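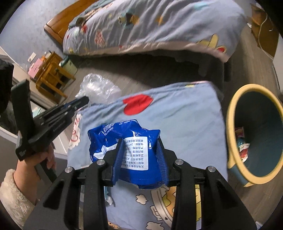 Who may work in a room while hand-held grippers are in use?
Only the operator and one helper. Anyone else waits outside until the session is closed.

4.3 Working in a home

1. Ask the householder which rooms and items may be used. Write the answer on the Tinorus visit sheet.
2. Put away letters, medicine and anything showing a name or address.
3. Check both grippers. The finger pads must sit flat and the screws must be tight.
4. Open and close each gripper 25 times with nothing in it. Stop if either one sticks.
5. Start the session. Pick up one item at a time and let go only when it is resting on something.
6. Take a break after 30 minutes.
7. Return every item to its place and close the visit sheet.

Note: Food packets may be handled sealed or empty. Do not use open packets with food in them.

Caution: Keep fingers and loose sleeves clear of the jaws.

Caution: Do not pick up glass, blades or anything over 730 g.

Worn pads go back to Viorica Dobre at the Ekero store. Report faults to Bijan Shokri and quote code 99.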